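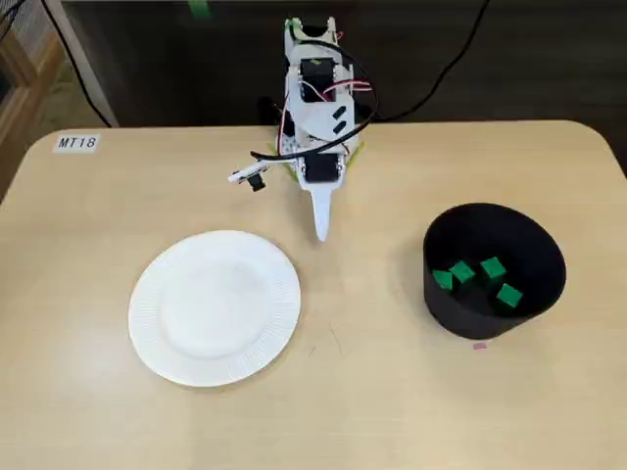 *A small white robotic arm folded up at the back of a table, with the label MT18 in the corner.*

# How does a new medicine get checked?

Think of the last time you had to take some medicine. Perhaps it was a spoonful of something pink when you had a temperature, or a tablet that was a bit too big and had to go down with a whole glass of water and a good deal of face-pulling. Somebody gave it to you (a parent, a grandparent, a nurse) and you swallowed it, and then you very likely went back to whatever you were doing and forgot all about it.

But how did anybody know it was all right to give to you? And how did they know it would do its job? These are very good questions, and it takes rather a lot of patient people to answer them. So settle down somewhere comfy and we'll go through it slowly, from the beginning.

## It starts with an idea

Let's follow one medicine the whole way along. Ours is called Treltine, and it is meant to help with hay fever, the sneezy, itchy, streaming-eyes business that lots of people get when the grass is flowering.

Before Treltine had a name, it was only an idea. Scientists already knew that when you have hay fever, your body makes a mistake. It meets a speck of pollen, which can't really hurt you, and it behaves as though it has met a dangerous germ! Out come the sneezes, and the runny nose, and the eyes you want to rub all day long. The scientists wondered if they could find something that would calm the body down a little.

They looked at 400 different substances. That sounds like an enormous number, but most ideas in medicine don't get very far. Some of the 400 did nothing at all. Some did something, but the wrong thing. After a long while there were nine left that seemed worth a closer look, and after more looking there was one.

## Testing without people

You might think the next step would be to give it to somebody with a runny nose and see what happened. Oh no. First it has to be tested in a laboratory, on tiny living cells kept in dishes. (Your body is made of cells, more of them than you could ever count.) The scientists watch to see if the cells stay healthy. They use computers, too, to help them work out what the medicine might do. Medicines are usually tested on animals as well before people take them, and there are strict rules about how that is done. Many scientists are working on ways to need fewer animals.

All of this can take years. Glenys Vaughan, who worked on Treltine from the start, had a child in nursery when she began and the same child was in the juniors by the time this part was finished. She kept all her notes in big green folders, and by the end she needed a second shelf.

## The first people to try it

When the laboratory tests look good, the scientists ask for permission to try the medicine with people. A separate group reads everything they have done and may say yes, or no, or "go back and do that bit again, please".

A test with people is called a **clinical trial**. The people who join are volunteers, and that means they have chosen to be there. They must be told what the medicine is, what might go wrong and what they will be asked to do, and they can change their minds at any time without having to say why. If a trial is for children, a parent or carer has to agree, and the children are asked what they think about it too.

The first trial of Treltine had 20 grown-ups in it, all of them healthy. They took very small amounts to begin with. Doctors checked their blood, their heartbeat and how they were feeling, over and over again. One of them was Nia Pritchard, and what she remembers best is being asked how she had slept, every single morning, before she'd even had her toast.

The next trial had 90 people who really did have hay fever. Now the doctors could begin to find out how much medicine was needed. Too little might not help, and too much might make people feel poorly. After that come bigger trials still, so that the doctors can see what happens with all sorts of people.

## The pretend medicine

Now we come to a clever part, and it's my favourite, so forgive me if I go on a bit.

Sometimes people feel better simply because they expect to. They take a tablet, they think "ah, that will help", and they do feel a little brighter. It isn't silly and it isn't fibbing. Our brains and bodies are joined up in all kinds of ways. Hay fever also comes and goes by itself. There might be lots of pollen on Wednesday and then a great downpour the next day that washes most of it out of the air.

So in many trials, half of the people get the real medicine and the other half get a pretend one, called a **placebo** (say *pluh-SEE-boh*). It looks the same and tastes the same, but the medicine has been left out. A person doesn't get to choose which group they are in, as it is decided by chance, a bit like tossing a coin. Quite often the doctors looking after them don't know either, until the very end! Then everybody finds out, and the two groups are compared. If the people on the real medicine did much better, that's a good sign that it works.

When there's already a good medicine for an illness, the new one is often tested against that one, so that people who are ill aren't left without treatment.

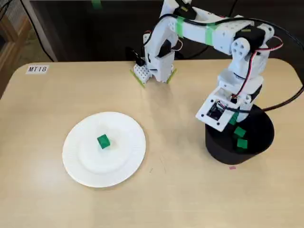
**What is a side effect?**

A side effect is something a medicine does to your body as well as the job it was meant to do, such as making you sleepy or giving you a tummy ache.

Most side effects are mild and go away. A few are serious, and those are often very rare. If something only happens to one person in many thousands, you can see how it might never turn up in a trial with 90 people in it, however carefully everyone was looking.

## Still watching

For that reason the checking carries on after the medicine is in the shops and the hospitals. Doctors, nurses, pharmacists and ordinary families can all report it if they think a medicine has caused a problem. Each report goes to people whose job is to read it and look for patterns. Sometimes it was just bad luck, and the person would have had a headache that day anyway. Sometimes there is a real pattern, and then the leaflet in the box may be changed, or doctors are told to be careful with certain patients, or now and again the medicine is stopped altogether.

You may hear people talking about a medicine in the news or see something alarming on a phone. A story about one person can be true and very sad, and still not tell you what caused it. To find that out, you have to look at a great many people and compare them fairly. If something you've heard is worrying you, do ask a grown-up you trust, or your doctor or pharmacist. They get asked this sort of thing all the time and they won't mind a bit.

## Some words to keep

- **Cell:** one of the tiny living parts that your body is made of.
- **Clinical trial:** a careful test of a medicine, or another treatment, with people.
- **Placebo:** a pretend medicine, used to make a test fair.
- **Pharmacist:** a person who knows a great deal about medicines and gives them out.

## Something to try at home

Ask a grown-up to show you the folded leaflet from inside a medicine box (leave the medicine itself to them, please, and never take any without a grown-up giving it to you). See if you can find the part about side effects. It will probably have some very long words in it, so have a go at saying them out loud together, and look for the bit that explains how to report one.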